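Capítulo 3
El descanso semanal y la vida en comunidad

Las comunidades religiosas han ordenado siempre el tiempo antes que el espacio. Un grupo puede reunirse en una casa prestada o al aire libre, pero necesita saber qué día se reúne. En este capítulo se estudia el día de descanso como práctica doctrinal y como costumbre doméstica, y se toma como caso la congregación de Ilton, cuyos registros se conservan casi completos.

El capítulo anterior trató de la oración personal. Ahora pasamos a una obligación compartida, que exige acuerdos con los vecinos, con el empleador y con la propia familia. Conviene tener a mano el glosario, sobre todo las entradas «precepto», «vigilia» y «asamblea».

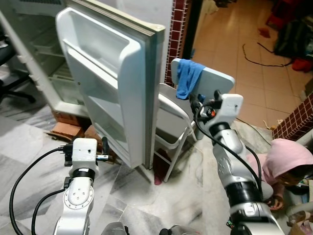 ¿Por qué muchas tradiciones sitúan la preparación en la víspera?

Porque el descanso se entiende como una jornada completa y las tareas que pueden adelantarse se terminan antes de que empiece. La víspera forma parte de la observancia, aunque no tenga el mismo rango que el día.

Gilles Ferrand, que fue maestro de catequesis en Ilton, dejó un cuaderno con 41 lecciones sobre el tema. Las primeras explican el mandamiento y sus lecturas. Las demás tratan casos concretos: el viaje, la enfermedad, la cosecha, la visita inesperada. Ferrand escribe para adultos y suele responder con una regla corta seguida de sus excepciones. En la lección 12 admite que dos familias igual de devotas pueden guardar el día de manera distinta.

3.1 La regla y la excepción
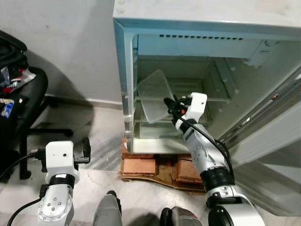
Extensión de la sección: 2968 palabras

Toda regla de descanso distingue entre trabajo ordinario y obra necesaria. Cuidar a un enfermo o dar de comer a los animales entra en la segunda clase en casi todos los textos que veremos. Hay más desacuerdo sobre el comercio. En la congregación de Peltska se permitía vender pan hasta el mediodía; en la de Campbell, ni siquiera se cobraban deudas. Ambas citaban el mismo pasaje y lo leían con énfasis diferente.

El alumno debe fijarse en quién decide la excepción. En unos casos lo hace el ministro; en otros, la asamblea reunida en mayo, y en otros queda a la conciencia de cada uno. De esa diferencia dependen los conflictos que se analizan en el apartado 3.3.

3.2 La casa como lugar de observancia

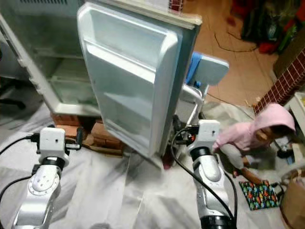 La preparación doméstica ocupa las últimas lecciones del cuaderno de Ferrand. En ellas se repasan las comidas, la ropa, la limpieza y el reparto de tareas entre los miembros de la familia. Ferrand pide que lo cocinado en la víspera alcance para todos y para un huésped. Una nevera pequeña, con dos baldas vacías en la puerta y calzada sobre ladrillos, pertenece a una casa muy posterior a la suya, pero la lección se aplica igual: los alimentos se guardan la víspera y al día siguiente solo se sirven. Lo mismo vale para la mesa, que se deja puesta.

Antes de seguir, lea el fragmento de Ferrand reproducido en el anexo y anote qué tareas considera aplazables. Se usarán en el ejercicio del apartado 3.4.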